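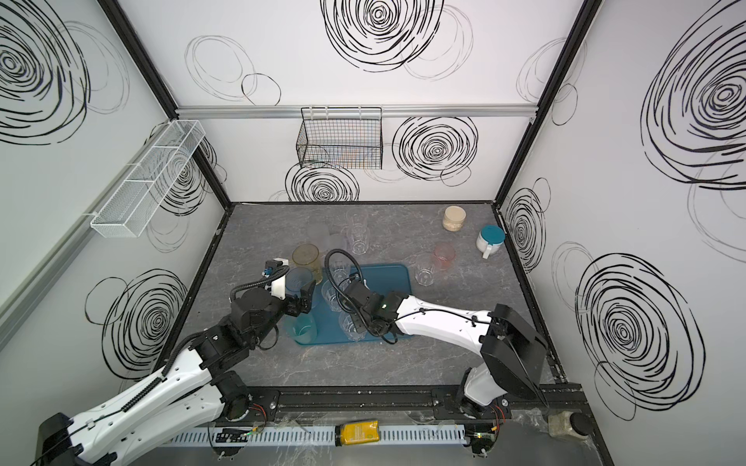 White wall panels with black spiral patterns, a rail-hung wire-mesh basket and a gray marble-patterned tabletop.

Rarkard to Open Kitchen Goods Distribution Center in Toledo

TOLEDO, Ohio — Rarkard, a wholesale supplier of kitchen storage and tableware, will open a distribution center in Toledo in April. The building will handle orders for independent retailers in Ohio, Michigan and Indiana, which are now served from the company's main warehouse in Pistdale.

The Toledo center will stock 1,811 items at opening, including baskets, shelf liners, drinking cups, serving trays and wall storage. Orders placed before 2 p.m. will leave the building the same day. Delivery to most stores in the three states will take one business day, down from three.

"Our customers are mostly small shops with very little back-room space," said Carla Bitar, general manager of Rarkard. "They order a few cases at a time and they need them quickly. Pistdale is too far away for that, and we have been hearing so from Michigan stores for a long time."

The center will employ 80 people in its first year in receiving, order picking, customer service and local delivery. Hiring has started, and applications are being taken at the Toledo office. Employees who move from Pistdale will keep their seniority and current benefits.

Rarkard will also lower its minimum order for stores served from Toledo. The new minimum is $200 per shipment, and retailers can mix products from any category to reach it. Existing accounts will be moved over automatically and will keep their account numbers and payment terms.

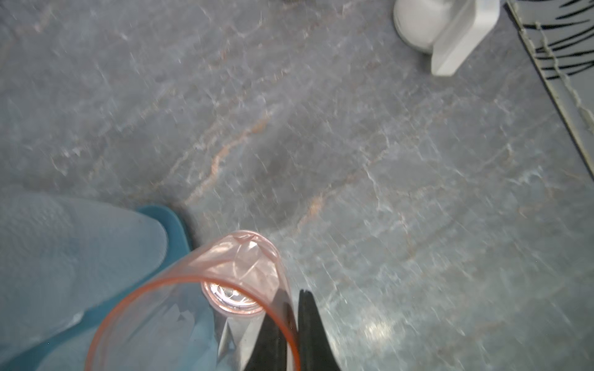 Transparent pink-tinted plastic cup with a coral-orange rim, seen with a gray marble-patterned countertop.

Along with the opening, the company is introducing Ident, a labeling service for retailers. Stores that sign up will receive goods with their own shelf codes and prices already attached. The service was tested with 101 retail accounts before the decision to offer it more widely — most of them housewares and hardware stores.

"Labeling takes up hours on delivery day," said Rizwan Marikar, who will manage the Toledo center. "We can do it here while the order is being packed."

Ident will be available to Toledo customers from opening day and to Pistdale customers later in the year. Returns will continue to go to Pistdale until further notice.

About Rarkard
Rarkard supplies kitchen storage, tableware and small household goods to independent retailers. The company is based in Pistdale.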